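洗濯運用連絡板 トップ > 共用設備 > ドラム式洗濯機の取り扱い
件名:赤色衣類の洗濯区分および取り残し確認手順の改定について(意見募集)
返信:11件

投稿者:Lilla Hajdu(生活設備担当)
ヤカブ寮(Jakab)の利用者各位

平素より共用洗濯室の適正な利用にご協力いただき、ありがとうございます。
4月の運用見直しにあたり、次の二点について利用者のご意見を伺います。

一 赤色系の衣類と白色系の衣類を同一の回で洗濯することを、原則として認めないこと。
二 洗濯終了後、利用者本人が槽内およびゴムパッキン周辺を手で確認し、衣類の取り残しがないことを確かめてから退室すること。

昨年度、当担当に寄せられた洗濯室関係の申し出は69件でした。このうち色移りに関するものが20件を占めております。取り残しについては、次の利用者が気付かずに運転を開始し、他人の衣類を一緒に洗ってしまったという内容が目立ちました。
ご意見は本スレッドへの返信にてお願いいたします。

投稿者:lakatos_l
お世話になっております。3階のLajos Lakatosです。
第二項には賛成いたします。第一項については、一律の禁止とすることに疑問があります。
購入後に何度も洗った赤いシャツであれば、冷水で短時間の洗濯を行う限り、白物への影響はごく小さいと考えます。少量の衣類しか持たない入居者にとって、色ごとに運転を分けることは水と時間の負担になります。「新品または色落ちの確認が済んでいない衣類」に対象を限定していただけないでしょうか。

投稿者:Anikó Csonka
Lakatos様のご意見に対し、異なる立場から申し上げます。
「何度も洗った」という判断は利用者ごとに基準が異なります。私は昨年、三年ほど着用した赤い綿シャツを白いタオルと同時に洗い、タオルの縁が薄い桃色になりました。水温は設定上30度でした。古い衣類であれば安全だという前提には賛成いたしかねます。
なお、全面が赤い衣類だけでなく、白い縁取りのある赤い衣類についても規定が必要です。こうした衣類は赤と白のどちらに区分すべきか、現行の掲示では読み取れません。

投稿者:Lilla Hajdu(生活設備担当)
ご意見ありがとうございます。
縁取りのある衣類については、改定案の本文に記載が漏れておりました。地の色が赤である場合は、縁や襟の色にかかわらず赤色系として扱う案を追加いたします。
対象範囲の限定につきましては、引き続きご意見を伺います。

投稿者:tokberg_2f
2階の者です。第二項に関して質問いたします。
確認の対象は「槽内およびゴムパッキン周辺」とありますが、具体的にどこまでを指すのでしょうか。扉を開けて見える範囲であれば私も毎回見ておりますが、パッキンの溝を指で広げて確かめることまで全員に求めるのは、やや過大に感じます。

投稿者:Jolán Szilágyi
清掃点検を受け持っておりますSzilágyiです。点検の立場からお答えいたします。

槽の手前下側、扉の開口部のすぐ内側は、衣類が残りやすい箇所です。かごを機械の正面の床に置いて手前へかき出すと、最後の一枚がこの縁のあたりに残ることがあります。奥の壁面だけを見て空と判断なさる方もおられますので、ご注意ください。

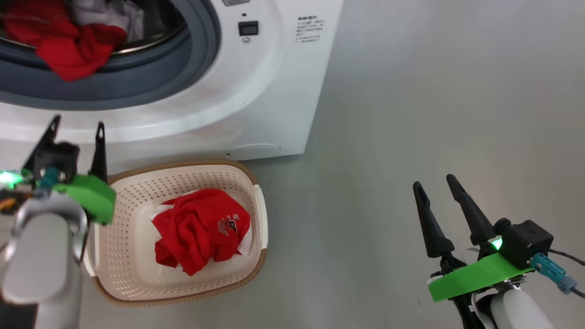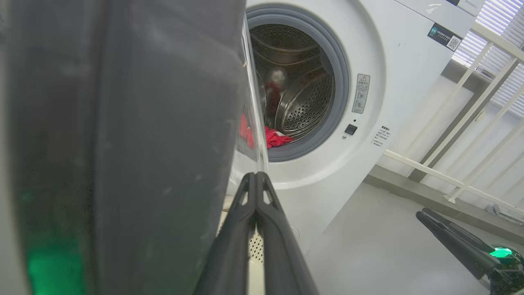

確認の範囲については、次のとおりとすることを提案いたします。

(1)槽の手前下側を目で見ること。
(2)槽の上側に手を入れ、内壁に貼り付いた衣類がないか触れて確かめること。
(3)パッキンの溝は、靴下、ハンカチ等の小物を洗った場合に限り、指で一周なぞること。

溝の清掃そのものは私どもの点検で行いますので、利用者の皆様に求めるものではありません。
また、かごについて一点申し添えます。底に衣類を少し残したまま次の洗濯物を重ねる方がおられますが、洗濯前のものと洗濯後のものが混ざる原因となります。運び出しに使うかごは、あらかじめ空にしてからお持ちください。

投稿者:tokberg_2f
ご回答ありがとうございました。
(3)が小物を洗った場合に限られるのであれば、異存はありません。先の発言のうち「過大」との表現は取り下げます。
ただし(2)について、乾燥運転の直後は内壁が熱くなっていることがあります。「乾燥運転後は十分に温度が下がってから」との一文を加えてください。

投稿者:Tímea Antal
4階のAntalと申します。初めて投稿いたします。
第一項に関する折衷案を提出いたします。

・赤色系の衣類は、原則として赤色系および濃色の衣類とともに洗濯する。
・白色系との同時洗濯を希望する場合は、事前に目立たない箇所を湿らせ、白い布を当てて色が移らないことを確認する。
・上記の確認を行った場合であっても、他の入居者の衣類と合わせて洗うことは認めない。

複数名で一回分の洗濯をまとめて行っている部屋がございます。自分の衣類だけであれば色移りの結果も自分で負うことができますが、他の方の白い衣類が含まれる場合は事情が異なります。この区別を規定に反映していただきたく存じます。

投稿者:lakatos_l
Antal様の案を支持いたします。第三の点は私の考えに欠けておりました。
一方、Csonka様のタオルの件について伺います。30度の設定であったとのことですが、運転終了後、どの程度の時間、濡れたまま槽内に置かれていたのでしょうか。私の経験では、色移りは運転中よりも、終了後に濡れた衣類同士が接したまま放置された場合に生じやすいように思います。

投稿者:Anikó Csonka
ご質問にお答えいたします。終了から取り出しまで、約2時間でした。夕方に外出しており、戻りが遅れたものです。
放置の影響があったことは否定いたしません。しかし、共用設備において全員が終了直後に取り出すことを前提とする規定は、現実に即していないと考えます。実際、午後7時以降は終了したまま衣類が入っている機械をたびたび見かけます。
Antal様の案については、湿らせて確認する方法が掲示に図で示されるのであれば、受け入れます。文章のみの掲示では読まれないおそれがあります。

投稿者:Jolán Szilágyi
点検担当より、前面下部の丸い蓋について補足いたします。
排水フィルターの点検口と思われる蓋を利用者が開け、床に水をこぼす事例が過去にございました。機械の下部に丸い蓋がある場合でも、ご自身では開けないでください。小物が見当たらないときは、内線または連絡票でお知らせいただければ、当方で確認いたします。
乾燥運転後の温度に関するtokberg_2f様のご指摘は、手順の(2)に加えることで差し支えありません。

投稿者:Lilla Hajdu(生活設備担当)
多数のご意見をいただき、ありがとうございました。現時点での修正案を次のとおり掲示いたします。

第一項 赤色系の衣類(地の色が赤であるものを含み、縁取りの色を問わない)は、白色系の衣類と分けて洗濯する。ただし、本人の衣類のみを洗う場合で、事前に色移りの確認を行ったときは、この限りでない。
第二項 洗濯終了後は、槽の手前下側を目視し、上側に手で触れて取り残しの有無を確認する。乾燥運転後は温度が下がってから行う。小物を洗った場合は、パッキンの溝も確認する。
第三項 運び出しに使用するかごは、事前に空にする。
第四項 機械下部の蓋は、利用者が開けてはならない。

色移りの確認方法を示す図は、Antal様に原案の作成をお願いし、ご了承をいただきました。
終了後の放置時間については意見が分かれておりますので、今回の改定には含めず、別のスレッドで取り扱います。

投稿者:lakatos_l
修正案に異議ありません。
放置時間のスレッドが立ちましたら、こちらにもリンクを掲載していただけますと助かります。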